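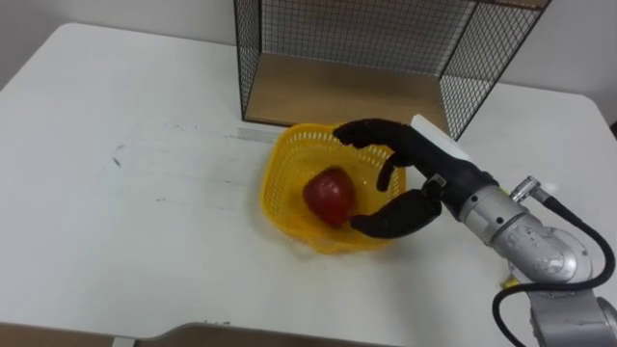
去Grustbridge的早班车六点四十开，我前一晚怕睡过头，闹钟上了两遍，结果五点不到自己先醒了，坐在厨房里把预算表又看了一遍。我们Tendeck分装间想添一套机械臂，从去年冬天念叨到现在，三月里总算批下来一笔可以“先去看看”的差旅费，正好Huron办开放日，我就报了名。报名要交200元押金，到场签到当场退还，这一点我先写在前面，后面要去的同事记得带上付款时用的那张卡，我没带，在前台磨蹭了好一会儿。

Huron的地方比我想的好找，出了站沿着河走，过一座刷了绿漆的小桥，再拐进原来的纺织厂院子就是。院子里还留着老烟囱，墙根晒着几盆天竺葵，门口有人递热茶，茶是很浓的那种，我喝了两杯，一上午都很精神。上午先是讲解，讲他们这几年接过的活，也讲哪些活他们劝客户不要做。我很喜欢这一段，记了满满两页，可惜字太潦草，回来的车上有一半已经认不出来了。

讲解完就分组进实操间。我们这组看的是放取水果和整篮搬运：白桌面，靠墙一个黑色网格小架子，架子里铺木板，桌上一只黄色塑料篮，一个红苹果，一根香蕉。同组有人小声嘀咕，说就这么点东西呀。我倒觉得亲切，我们分装间每天折腾的也就是把东西放进篮子、把篮子端走，真要摆一台闪闪发光的大设备在那儿，我反而不知道该问什么了。

讲解的师傅让我们先别盯着胳膊看，先想自己的料：软的硬的，圆的弯的，大的小的，有没有把手。苹果是圆的，会滚，香蕉弯，抓的位置就有讲究，篮子又是另一回事，两头有小提环，壁上全是孔。三样东西放在一起，对手的要求已经很不一样了。我这才明白为什么同样一条胳膊，两家报出来的价可以差那么多，差的那一块大半在手上，在手后面的调试工时上。 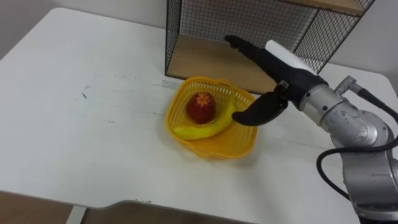
第一年的预算里，除了设备本身还要留哪些钱？

安装调试、人员培训、备件、桌架和料篮的改造，再加一笔机动费。Huron给的报价单把这些分开列，培训按51小时算，备件单独一页，桌架改造由客户自己找人做也可以，他们只给尺寸要求。机动费报价单里没有，要自己在表上加一行。

报价单我带回来了，整套总价391千元，到货期是签约后53天。乍一看比我们表里写的数字高出一截，我心里凉了一下，后来坐下来跟着他们的人一行一行对，才发现我们那张表漏得厉害：没写培训，没写运输保险，连电源改造都没有。这么一补，差距就没那么吓人了。说来惭愧，那张表是我做的，回来以后第一件事就是把它重做了一遍，旧的那份也请大家从共享盘里删掉，免得又有人拿去开会。

午饭在厂院食堂吃，土豆炖肉配黑面包，汤也不错。跟我拼桌的是一家做烘焙配送的，去年已经买过一套，不过是向Zhuravel买的。我厚着脸皮问了好多，人家也真肯讲。他们当初为了省钱只订了单臂，想着一只手够用，小件确实能做，到了要端筐的时候就难受了，只好在旁边加了个夹具，夹具又要换着尺寸做，零零碎碎花掉不少，还占地方。要是重新来，他们会先把要做的动作一个一个写下来，再去谈胳膊的数量。我把这句话抄在了报价单背面。

下午看的就是双臂。我站得近，特意留意了两只黑手各把着篮子一边的样子，拇指都压在靠下的那道边上，苹果和香蕉还在篮子里。

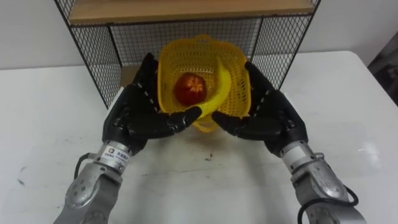 双臂贵，这一点没什么好绕的，可是贵在哪里要分清楚。多出来的一条胳膊是一笔，多出来的一只手又是一笔，两边配合着动，调试的工时也要跟着涨，这第三笔最容易被忘掉。我问能不能先买一条、明年再补一条，答复是可以，但底座和控制柜最好一开始就按双臂订，不然第二年拆了重装，人工费划不来。我觉得这个办法很适合我们，财务那边也比较好开口，一年的钱拆到两年里，头一年先把小件放取做起来，大家也有时间慢慢熟悉。

再说说场地。我带了卷尺，征得同意以后量了桌子前后要留的空，具体尺寸在附件里，这里只讲感受：比图纸上想象的要宽。胳膊自己占不了多少地方，线缆会往外侧绕出一个弯来，人也要有地方站，推车还要能过。我们分装间靠窗那一角我一直觉得挺合适，量完回来一比，恐怕得把打包台往门口挪，挪打包台就要动插座，这又是一笔小钱，我已经写进新表里了。

还有料的问题。练习用的水果我凑近瞧了瞧，亮亮的，看着像塑料玩具，调试阶段这样倒也省心，摔了不心疼。不过我们真正上线要碰的是真果子，软硬每天都不同，所以我请他们在验收条款里写明要用我们自己带去的料来试，试哪几种、每种试多久，都由两边事先商定。对方答应得很痛快，说早就希望客户主动提。这一条请采购的同事一定盯住，口头答应的东西最后总要落在纸上。
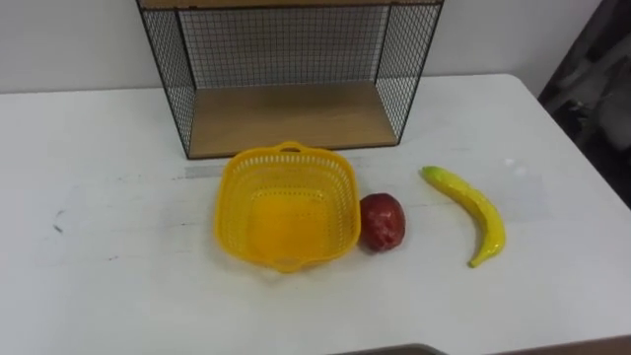 复位的时间也得算进去。每做完一轮，篮子和果子都要摆回起始的位置，摆的人是谁，一班里花掉多少工夫，这些在我们原来的计划里一个字都没有。Huron那边的建议是试运行头几周固定一个人来做，这个人同时记录哪里卡住了，记得越细，后面调起来越快。我想了想，分装间中班比较松，从中班抽人也许行得通，要跟班长商量，总不能我一句话就把人家的人手占了。

维护合同有两种，一种是坏了再叫，一种是按年付。我偏向按年付，多花一些，但是他们从Grustbridge过来一趟不近，临时叫人光路费就够受的。Zhuravel的维护条件我手上还没有，烘焙配送那家说可以把他们的合同目录发我看看，等收到了我补在附件后面。比较两家的时候，希望大家别只看首页上那个总数，翻到后面几页，看看培训、备件、上门各写了些什么，两家的写法不一样，硬排在一起会看走眼。

回程我买了四点半的票，结果在厂院门口又跟人聊起来，差一点没赶上，一路小跑过那座绿漆小桥，背包里的样本册沉得要命。车上困得很，还是撑着把要办的事列了出来：新预算表我月底前发给大家看，场地那边要请电工来看一次插座，带去试的料由分装间挑，挑好了装箱写上名字。第二次去Grustbridge最好能多去两个人，一个懂电的，一个天天在分装间干活的，他们问得出来的问题我问不出来。样本册放在我桌子左手边的架子上，谁想看自己拿，看完请放回原处，里面夹着的那张报价单先别抽走，我还没来得及复印。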